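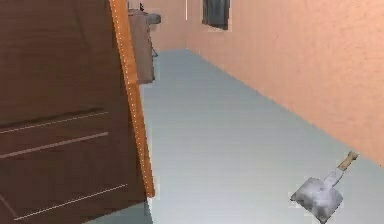
Rocío Escobar reckons I've been making my bread far too complicated, and she put it in a comment on my last post: forget the folding timer, forget the fancy flour, just leave the dough alone overnight and see what you get. She's been doing it that way for years, she wrote, and her loaves come out with a crust you can hear from the next room.

Well, Rocío, I did it, and I'm so pleased I could burst! I've now baked four of these and I want to write it all down while it's fresh.

Some background for anyone new here. I started on sourdough last October after a holiday in Mernham, where the bakery near our flat sold a dark, chewy rye loaf that I ate for breakfast, lunch and most of the drive home. I came back determined to make it. What I made instead was a long run of flat, grey, gummy things that my sister kindly called "dense". I bought books. I bought a banneton. I wrote out a schedule and stuck it to the fridge, with a fold every half hour through the whole afternoon, and I couldn't so much as walk to the shops without worrying about my gluten.

The bread did get better. It was also taking over my Saturdays (and a fair few evenings), and I'd started to dread it a bit, which seemed a sad way to feel about toast.

So, the lazy version. I mix everything after dinner: strong white flour, a good handful of wholemeal, water, salt and a spoonful of starter. The starter is called Dinar, by the way. It was passed to me in a jam jar with that name already on the lid, and I've never liked to change it. I stir until there's no dry flour left, wait while I do the dishes, then wet my hands and pull the dough over on itself a few times. It looks dreadful at this point, all lumps and shaggy bits. Cover it with a plate and go to bed.

In the morning it's a completely different creature. It's domed and wobbly and smells like yoghurt and apples, and there are big lazy bubbles under the surface. I got such a thrill the first time that I made everyone come and look at it before they'd had coffee.

Shaping is still my weak spot. I tip the dough onto the bench, fold in the sides, roll it up and drag it towards me to tighten the skin, and every so often it sticks and tears and I say something rude. Rice flour helps a lot. I used to dust the basket with ordinary flour and then wonder why I was peeling half my loaf out of the weave with a butter knife.

After that it goes in the fridge until I'm ready for it. I love this part! One loaf went in before work and got baked after tea, and the other three sat there until the following morning, and I honestly couldn't choose between them. The cold ones were a bit more sour and much easier to score, so if you have trouble with your blade dragging, give that a go.

For baking I use the old cast iron pot with the lid on, oven as hot as it will go, and then the lid comes off for the last stretch to get some colour. I've become braver about colour. My early loaves were the shade of a manila folder because I kept panicking and pulling them out. Now I leave them until they're a proper deep chestnut, and the flavour is so much better, almost like toffee where the ear catches.

Loaf number three was the best. It had a great big blistered crust, an open crumb with enough structure to hold butter, and yes, Rocío, it crackled! I stood there with my ear next to the cooling rack like somebody listening to a shell. Number four was flatter, and I think the kitchen was too warm that night, so I'll use cooler water next time and maybe a bit less starter.

A couple of you asked about rye. I tried swapping in 80 grams and liked it very much, though the dough was stickier and I wouldn't start there. Get the plain one working first. I also threw a handful of toasted sunflower seeds into loaf two, and those were gorgeous, especially with sharp cheddar and the last of the green tomato chutney.

The leftovers have been nearly as good as the fresh stuff. Stale heels went into a tomato and bread soup with heaps of basil, and I fried the crumbs in olive oil with garlic to go over pasta. I've got a bag of slices in the freezer too, which toast straight from frozen.

Next up is another crack at the Mernham rye, with caraway this time. If anyone has a method for a high-rye loaf that doesn't set like putty in the middle, please leave it in the comments. I've got a fresh bag of flour and Dinar is already bubbling on the windowsill.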